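# Chapter 6: Moisture Movement in Solid Timber

## 6.1 Why boards change size

Wood takes in water vapor from the air and gives it back. It does this for as long as it exists, whether it is a floor joist, a drawer side or the handle of a tool. The amount of water held at any time is called the moisture content and is stated as a percentage of the weight of the same piece when fully dry. A board with a moisture content of 8 percent therefore holds eight grams of water for every hundred grams of dry wood.

Water in wood is found in two places. Free water fills the hollow centers of the cells. Bound water is held within the cell walls. When green timber begins to dry, the free water leaves first. The board gets lighter, but its width and thickness stay nearly the same. The point at which the hollow centers are empty and the walls are still full is the fiber saturation point. Below it, bound water leaves the walls, the walls become thinner, and the board shrinks.

The shrinkage is not equal in all directions. Three directions are used in this book:

- **Longitudinal** – along the length of the trunk. Movement is very small and is ignored in most furniture work.
- **Radial** – from the center of the trunk toward the bark.
- **Tangential** – along the curve of the growth rings. In most species this is the largest of the three.

The difference between radial and tangential movement explains cupping. A flat-sawn board has growth rings that meet its two faces at different angles, and the face nearer the bark shortens more across its width as it dries. A quarter-sawn board has rings nearly square to the face and tends to stay flat.

## 6.2 Reading the surface

The figure on the face of a board gives a first estimate of how it was sawn. Straight, closely spaced lines usually point to a quarter-sawn face. Wide arches or ovals point to a flat-sawn one. Knots disturb the pattern, and the grain near a knot may rise or dip sharply, so the figure should be read in clear wood some distance away. The end grain should always be checked before a final decision is made.
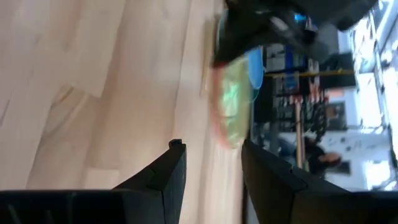 How much will a tabletop move across its width in one year?

The amount depends on the species, the way the boards were sawn, the total width of the top, and the change in moisture content between the driest and dampest parts of the year. The calculation is given in Section 6.4.

The number of boards in a glued top has little effect on the total. A top made of six narrow boards moves by nearly the same amount as one made of three wide boards of the same species and cut. Narrow boards do spread any cupping over several small curves, and these are easier to plane flat.

Finish slows the exchange of moisture but does not stop it. A film finish applied to both faces will delay the response of the wood to a short damp spell. Over a full season the board will still come close to the value set by the air around it. A top finished on one face only may cup, as the bare face responds sooner than the coated one.

## 6.3 The Wodbridge records

Much of the worked data in this chapter comes from the Wodbridge workshop, where Marta Koval and Pylyp Lytvynenko kept test panels in an unheated store and in a heated room. Over the full course of the work they took 1,621 width readings. Each panel was measured at the same three marked points, and the mean of the three was entered in the log.

Two features of the records should be noted before the tables are used. First, the panels in the heated room reached their narrowest width in February, well after the outside air had reached its coldest. This lag is normal. Thick panels show it more strongly than thin ones. Second, the store panels were moved once, and the readings taken in the following 33 days have been left out of the tables.

The panels were weighed as well as measured. Weight responds to a change in the air sooner than width does, and the two sets of figures should not be expected to turn on the same day. Where they disagree by a wide margin, the usual cause is a moisture gradient – the outer layers have dried while the core has not.

## 6.4 Estimating movement

For changes below the fiber saturation point, the change in width may be found from:

**ΔW = W × C × ΔM**

where *W* is the starting width, *C* is the movement coefficient for the species and cut, and *ΔM* is the change in moisture content in percentage points. Coefficients are listed in Table 6.1. Use the tangential value for flat-sawn stock and the radial value for quarter-sawn stock. For boards in between, use the tangential value, as this gives the safer allowance.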